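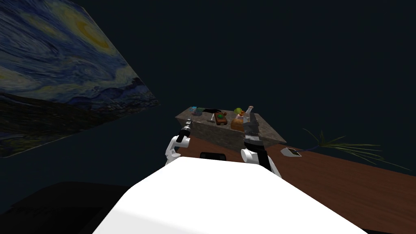 Move-out walkthrough, the Llewellyn Street rental
My own checklist, with notes as I went

I've been renting out the upstairs unit for a while now and I still forget half of what I meant to look at, so I print this sheet every time. Started at 9:40 in the morning with a coffee and a flashlight.

1. Smoke alarms: OK
Pressed the test button on both. The hallway one is so loud I nearly threw my coffee! Fresh batteries in each anyway (I do that every September no matter what).

2. Carbon monoxide alarm: REPLACE
It still beeps, but the date on the back says it's past its life. New one is in my cart already.

3. Stair rail: FIX
Wobbles at the top bracket. One of the screws just spins, so I'll need a longer one that bites into the stud. Please don't lean on it until I cross this off.

4. Kitchen outlets: OK
Both GFCIs trip and reset like they should. The one by the sink is stiff and took me two tries, so I'll check it again next time.

5. Water heater: OK, with a note
Set at 120 when I got there, good. No drips under the relief valve. There's a little rust on the pan, same as last time, and I'm keeping an eye on it.

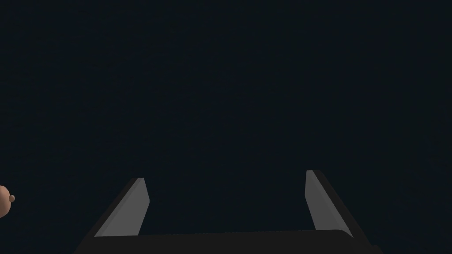

6. Dryer vent: CLEANED
Oh boy. I pulled out enough lint to stuff a pillow. The run is 18 feet with two elbows, and I'd love to shorten it one day, but the quote from Flellar was $2,903 with the wall repair and I had to go sit down for a minute. Brush kit it is.

7. Windows: ONE FAIL
The back bedroom sash won't stay up on its own. That's the fire exit window, so it gets fixed before anybody moves in, period. Balance springs from Osura are $20 a pair and I've done this job before (with some swearing).

8. Fire extinguisher: OK
Needle in the green, pin in place. I moved the hook closer to the kitchen door, where a person could grab it on the way out.

9. Water meter: 284
Just writing it down so I have it for the final bill.

Still to do: rail screw, CO alarm, sash springs, and call Rala back about the gutter over the front steps.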